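Budgeting for a robot work cell

Budgeting for a robot work cell is the process of estimating, comparing and approving the costs of a robot arm together with everything it needs in order to do a job. The term is mostly used for small installations: one or two arms, a gripper, a table and a supply of parts or packaging. In larger plants the same work is usually folded into a capital programme and handled by a purchasing department.

Scope of the estimate

A quotation from a supplier normally covers the arm, its controller and a basic gripper. It seldom covers the table, the backdrop or guarding, spare fingers, cabling, lighting, floor space or the wages of the person who sets it all up. Buyers who treat the quotation as the budget tend to run out of money before the first useful shift. Ehsan Lashari, in his handbook for small workshops, suggests writing the two figures on separate sheets and never adding to the first one without signing the second.

Suppliers often describe this remainder as "integration" and give it a single line. The word is vague enough to cover almost anything, and a careful buyer will ask for it to be broken down into hours and parts.

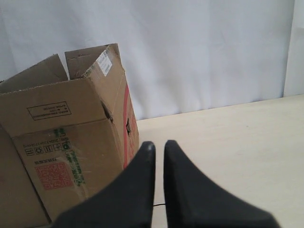

Packaging work is a common first purchase, partly because it looks easy. A person can pick up, turn or flatten a carton without much thought, and sales literature leans on this. For a machine, corrugated board is an awkward material. It bends, tears, sheds fibre and changes shape when it has been used before. Labels peel and flaps do not stay where they are put. A demonstration carried out with new, identical cartons says little about a goods-in area where hardly any two are alike.

Trials before purchase

A paid trial is the usual way to test a claim before a full order is placed. The example most often quoted in workshop circles is the one run by Follon, a parts distributor, which set aside 70 hours for a comparison of two grippers on used cartons. The supplier, Grekach, had offered a free demonstration of an afternoon's length. Follon's planner, Marthinus Tshabalala, declined it and asked for the hours to be spent on the firm's own boxes, torn ones included.

The trial report put more stress on the boxes than on the grippers. It recommended a line in the budget for replacement cartons and another for the time spent laying them out again between attempts. Both had been left out of the first draft – a common fault, and one that suppliers have little reason to point out.

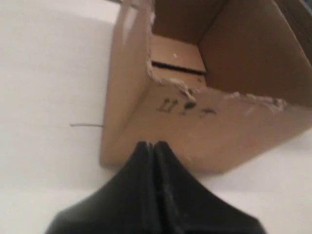 Consolacion Lumanlan

Cost per attempt

Some planners prefer to work from the cost of each attempt instead of the price of the arm. The method divides all spending over a set period by the number of attempts made, good and bad. Its supporters say it shows up idle time. Its critics, among them the consultant Damián Echeverría, reply that the sum is easily flattered by running the robot on simple tasks. Both points are fair, and the method is best read next to a plain record of what the robot was asked to do.

In one worked case, a plan drawn up by Ebise Hailu for the software firm Datulora allowed for 530 attempts over 3 weeks. The first version charged nothing for the room, on the grounds that the room was already there. The second charged for it and came out a good deal less cheerful.

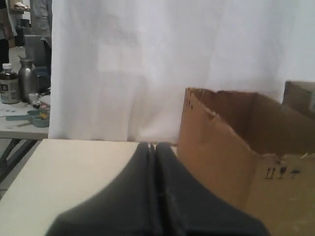 Space is in fact one of the harder items to price. A cell takes up its table, the reach of the arm and a margin for people to walk past, and the benches nearby are seldom given over to it alone. Firms that share a room between projects should agree in advance who pays for rearranging it.

Payback claims

Payback periods given in brochures deserve doubt. They commonly assume full-time running, no breakages and a wage saving that starts on the first morning. The Acuña worksheet, used by a number of small buyers, asks for the same sum to be done again with half the running time and 2 sets of spare fingers. If the purchase still looks sensible, it goes forward for approval. The worksheet has no entry for resale value, and users who want one have to add it by hand.

See also: Leasing of industrial equipment; Gripper; Total cost of ownership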